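J'ai un faible pour les trousseaux impossibles, ceux qu'on traîne de tiroir en tiroir sans oser y toucher. Alors un dimanche, j'ai tout renversé sur la table (clés, anneaux, porte-étiquettes de couleur) et je me suis fait un grand café !
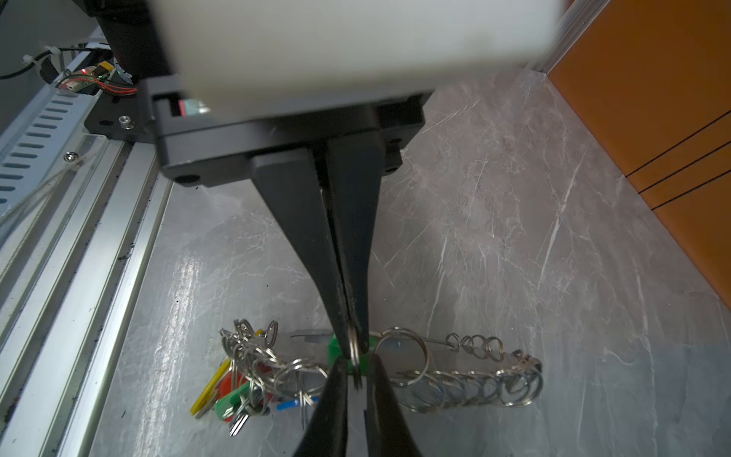
Mon ami Ubaldo D'Amico, serrurier à la retraite, ne jure que par une méthode : on sépare d'abord les anneaux, on s'occupe des clés ensuite. Moi j'avais toujours fait l'inverse, évidemment. Pour les étiquettes, je garde le vert pour la maison, le rouge pour la cave, le jaune pour les voisins – et une clé sans serrure connue a droit à 30 jours de sursis dans un bocal.

Les anneaux vides, je les enfile les uns dans les autres, ça fait une longue chaînette qui tinte et j'adore ça. Chez Drerkine, on en vend en sachets, jusqu'à 700 pièces, de quoi tenir une vie !
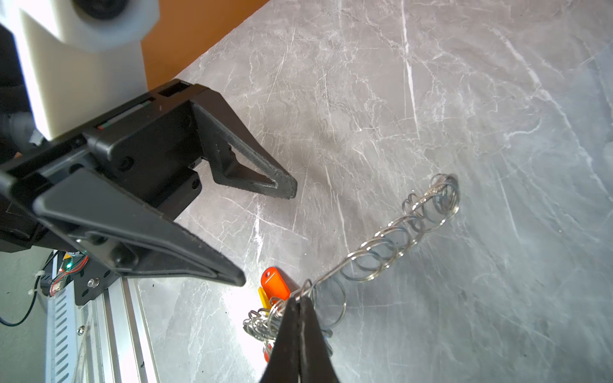
**Comment ouvrir un anneau brisé sans se casser un ongle ?**

Glissez une petite pièce plate entre les deux spires, puis faites tourner la clé jusqu'au bout.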